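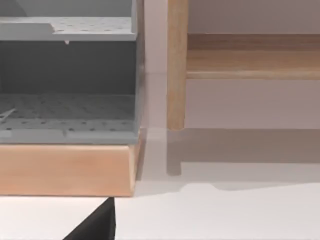 Upstairs at Valtov: the simulation room

We started on the upper floor, and I could happily have stayed there until they locked up. Valtov try out every job in simulation before a real arm gets near it, and the task on screen was the shelf job: a grey organiser full of little round holes, sitting on a pale wooden base, with the black gripper finger coming up at it from below. I had expected something like an old video game. The shadows alone kept me staring!

Kazue Kuroda runs this side of things, and she was wonderfully open about the day it all went wrong. Back in March they had a program called Pluritz that had done 355 simulated runs at the shelf without touching the front lip. Everyone was pleased, so they moved it downstairs to the real arm. On run 51 the gripper came in low, caught the lip and kept pushing. The shelf slid, the arm followed it, and one finger snapped clean off and landed on the wrong side of the safety fence.

No one was hurt (the fence was shut, but a small piece had gone through the mesh). Kazue hit the stop button herself and says she can still hear the crack.

What they found

The real shelf was sitting 3 mm higher than the one in the simulation. Someone had put new rubber feet under it and the model had never been changed to match. That was bad enough, but the force limit, which should have stopped the arm the moment it met anything solid, had been left at the setting for a heavier gripper. Two small slips, and each would have been harmless on its own.

Down on the floor

Renato Arancibia took us down after tea to see the arm itself, in the bay they call Lokimton. He passed round the broken finger, which is lighter than I'd guessed and has a lovely jagged edge. There are clear panels behind the mesh now, and the force limit is checked with a push test at the start of every shift. He let two of us do the test. You lean on a padded block, the arm gives a sort of sigh and stops dead. I did it twice.

Tours leave from the Katayama Road entrance, and you'll want flat shoes for the stairs.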